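Sultar build: frequently asked questions

These are the questions that come up most in the workshop inbox about Sultar, the two-armed shelf robot we are putting together at Potdale Shared Workshop. Wiring diagrams and the parts list are on their own pages. Last revised June 29, 2025.

GENERAL

What does it do?

It takes light items off a shelf and puts them in a bin. The long-term aim is to have it clear the returns shelf after evening sessions. At present it works on a test shelf with a small set of objects, one object per attempt, with a person at the stop switch.

Is it a kit?

No. The controller is our own board, called Enier. The gripper on the right arm is our own design too and goes by the name Eder. Most of the rest was bought second-hand as single joints and links, then stripped, cleaned and measured. Two joints that look the same on the bench may not have the same gearing inside, so mark each one when you take it out of its box.

Why are the two hands different?

The right arm carries the gripper and does the picking. The left has a five-fingered hand, which is much slower to set up. We kept it for steadying work and for comparison. Both wrists use the same bolt pattern, so the hands can be swapped, but the wrist offset in the settings file has to be changed at the same time. If you forget, the first move will be wrong by the difference in length between the two hands.

Can it pick up cloth?

Sometimes. Soft items are the worst case for this gripper. A flat piece of fabric gives the fingers no side to close on, and pressing down on it only moves the load into the wrist. What works best so far is to come in low over a thick part of the item, press lightly, and close while drawing back towards the body. Small tabs and flaps are poor places to grip, as they fold over. The black fabric pieces are our standard soft test item, and we start with the arm already in contact when tuning the press force. 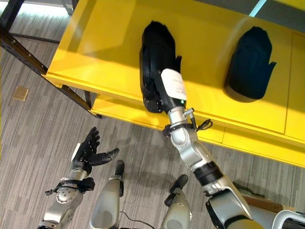 A reader wrote in to say that pressing is the wrong method altogether, and that a strip of silicone on the fingertips did more for fabric on their own build than any change to the force settings. The same message warned that silicone picks up dust within a session and has to be wiped with alcohol before every run. We have ordered some strip in a 3 mm thickness and will report results on the gripper page.

How hard does it press?

The limit is set as a motor current and not as a true force. We do not have a force sensor in the wrist. The current limit is found by pressing on a kitchen scale in the working position and noting the reading, then repeating with the elbow bent further. The two readings will differ. Use the lower current of the two.

What supply does it need?

The arms run at 48 V from one supply, with a separate low-voltage supply for Enier. The ground of each goes back to a single point. Do not take the logic supply from the arm supply through a cheap converter. We did this in the first version and the board reset whenever both elbows moved together.

What fuse should I use on the hand?

5 A, slow-blow, fitted at the supply end of the cable.

How do you route the cables?

Along the outside of each link, held with straps, with a spare loop left at the wrist. The loop must be long enough for the full turn of the wrist and short enough not to catch on a shelf edge. Check it by turning the wrist by hand with the power off, in both directions, with the elbow fully bent. Straps should be tight enough not to slide and no tighter. A cable that has been pinched under a strap may pass a continuity test at rest and fail once the arm moves.

Does the gripper need a camera?

It will run without one. We use the wrist view for the last part of the approach to the bin, where the head view is often blocked by the forearm. The camera needs to see both the fingertips and whatever lies just past them. On Eder the rounded finger passes in front of the paddle finger from this side, so the gap between them has to be judged from the tips. Set the focus on the tips as well, and accept that the shelving behind will be less clear.

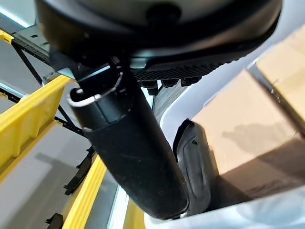 SHELF, BIN AND FLOOR

What sort of shelf should I test on?

Any shelf that does not rock. Ours is yellow, and the black test items stand out well against it. A glossy surface has one drawback, in that direct sun gives a bright patch which the software can mistake for an edge. Try a run at the time of day when the light is worst before you blame the code.

Where should the bin go?

Within reach of the gripper arm without moving the body. We put it on the floor on the right-hand side and turn it until the arm can come in over the rim with the elbow high. A plastic bin with nothing in it slides easily. Mark its position on the floor and check it between runs.

Why start with trays?

They are stiff, light and all the same shape, and they have something at the ends to aim for. If the arm cannot manage a tray, there is no point in trying fabric. Set them out in a row with clear space between each. Our first working clearance was 6 cm, and less than that led to the paddle side of the gripper nudging the next tray along.
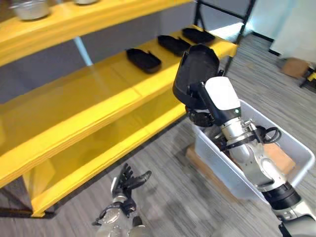 Right arm over the bin, with three black trays on the middle shelf.

Which tray should it take first?

The nearest. The far end of the shelf needs the arm nearly straight, where small joint errors have the greatest effect at the tip.

Does carpet matter?

It does for calibration. The base can settle slightly after it is moved, so let it stand and then repeat the zero routine.

Can I come and see it?

Members can, during open sessions in June. Stay outside the reach of both arms when the supply is on, even if nothing is moving.

Can I use the Enier board design?

Yes, for your own build. The files do not include the enclosure, and the connector on the present version is due to change.

Related pages
Sultar parts list
Enier board: wiring and first power-up
Eder gripper: finger shapes tried so far
Zero routine, step by step
Stop switch and bench rules

© Potdale Shared Workshop | Contact the workshop | Back to top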